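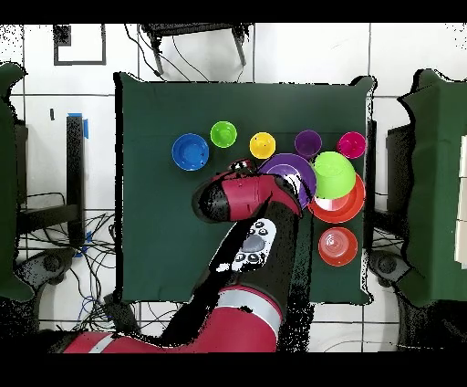
How much do I need for a sink of dishes?

One teaspoon in warm water does a normal family load. Two if somebody's been frying sausages.

Venda Camp & Caravan Dish Wash
Available in 237 mL and 451 mL bottles
Colours: none, it's clear
Scents: lemon myrtle, plain

I started making Venda when we were living out of a caravan and I got sick of dish liquid that foamed like a bubble bath and then took three rinses to get rid of. When your whole water supply is a tank under the floor you start to care about rinsing! So this one is low-foam on purpose. If you're used to the supermarket stuff you'll think it isn't doing anything for the first minute or so – give it that minute, wipe, and have a look.

It's good on plastic, which is what most of us camp with. Plastic holds on to grease much more than china does (you know that slippery feeling on the inside of a bowl after spag bol, the one that's still there after you've dried it), and I fiddled with the recipe through most of one February until I was happy with it. Enamel, stainless and glass are all fine too. I wouldn't use it on bare cast iron, and please keep it out of the dishwasher.
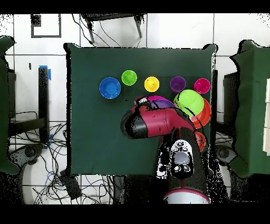 Hermine Wieser wrote in to say she'd gone through a big bottle over one summer at the lake and that the lemon myrtle was nice but a bit strong for her in a small van, so could we please keep making the plain. We will, Hermine. The plain outsells the scented these days anyway.

Which size should you get? The little bottle is the one for weekends and fits in a cutlery drawer lying down. The cap has a proper thread on it, so it can roll about. The big one is better value if you're away for a month or cooking for a crowd, and you can top up the little one from it.

Getting tomato stains out

Rub a few drops neat onto the stain with a damp cloth, leave it while you have a cuppa, then wash as usual. Old stains might need a second go. Curry is harder, I won't fib, and turmeric in pale plastic may be there for good. A day on the line in full sun helps a lot with whatever's left.

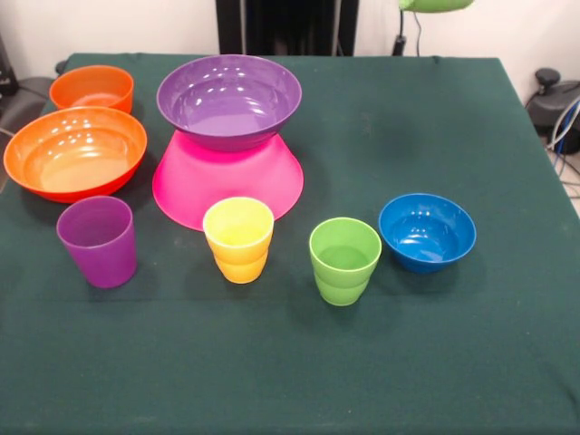 Bright plastic bowls on a dark green cloth.

Grey water

Lots of you ask about tipping it out. Park rules come first, always, so check at the office. Where you're allowed to scatter it, strain the food bits out and carry the water at least 100 metres from any creek or lake. Don't wash up in the creek itself, even with a mild soap like ours.

For storage, keep the bottle out of the sun and upright if you can. It goes cloudy in the cold,
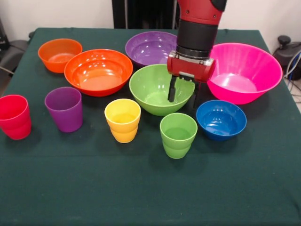
and that clears up once it's been inside for a while, so don't throw it away. Give it a gentle swirl before you use it.

Ingredients are printed in full on the back label. If you've got sensitive skin, try a little on your wrist first, or wear gloves.

Order code 284. Also stocked at Mägi Outdoor and the Gevham general store. Refills are by the front counter at Gevham, bring your own bottle and Urmas will fill it for you.

Page updated 3/20/18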